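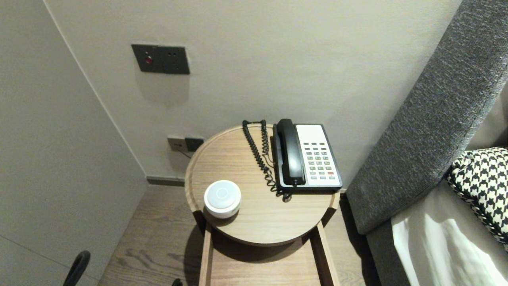 Asociación de Vecinos del Camino de Mengal
Acta de la asamblea ordinaria de mayo

Lugar: salón parroquial de Drulura
Hora de inicio: 19:15

Preside la sesión Kulsoom Khattak, que actúa también como secretaria por ausencia del titular. Se comprueba que hay quórum en segunda convocatoria.

1. Lectura y aprobación del acta anterior

Se aprueba con una corrección: en el punto relativo al riego debe decir «acequia de abajo» y no «acequia vieja».

2. Estado del camino

La presidencia informa de que el tramo entre Gatavier y el puente sigue cerrado a vehículos pesados. El ayuntamiento ha contestado por escrito que la reparación del firme corresponde a la asociación hasta la fuente, y a partir de ahí al municipio. Varios vecinos no están conformes con ese reparto y recuerdan que en la última reparación el límite se puso en el cruce. Se acuerda pedir copia del expediente antes de responder.

Se presenta el presupuesto de grava y compactado, por importe de 1359 euros, transporte incluido. Un vecino pregunta si el precio cubre las cunetas. No las cubre. Se aprueba el gasto con 15 votos a favor y ocho abstenciones. Los trabajos se harán cuando baje el agua del barranco.

3. Limpieza de la acequia
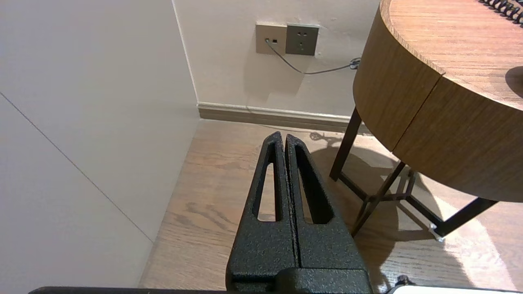 La limpieza se hará por tramos, empezando por la compuerta alta — la que da a las huertas de Drosta — y bajando hasta el lavadero. Cada propietario se ocupará del tramo que linda con su finca. Quien no pueda acudir deberá avisar antes de final de mes para que se le asigne otro turno. Las cañas se amontonarán en el lado del camino y no en el de las huertas, como se hizo el año pasado, para que el remolque pueda cargarlas.

Queda pendiente la llave de la compuerta. Hay una sola copia y no cierra bien. Se encargará un candado nuevo con varias llaves, una de ellas para el tablón cerrado del salón.

4. Turnos de riego

Se mantiene el orden del verano anterior. El turno de las fincas de Mengal pasa a comenzar a las 8 de la mañana, a petición de sus propietarios. La propuesta de regar también de noche no se somete a votación por falta de tiempo y se tratará en la próxima asamblea.

5. Contenedores

Se ha recibido una queja por restos de poda junto a los contenedores de la entrada a Gatavier. Se pondrá un aviso. Se preguntará además al servicio de recogida si puede pasar una vez más por semana durante el verano.

6. Ruegos y preguntas

Se pide que las convocatorias se envíen con más antelación y que incluyan los presupuestos que se vayan a votar. Se acepta.

Se pregunta por el banco de la fuente. Está pendiente de pintar.

Sin más asuntos que tratar, se levanta la sesión a las 20:40.

La secretaria en funciones,
Kulsoom Khattak

Este sitio utiliza cookies propias y de terceros para mejorar la navegación. Aceptar | Configurar

Contacto | Aviso legal | © Asociación de Vecinos del Camino de Mengal | Volver arriba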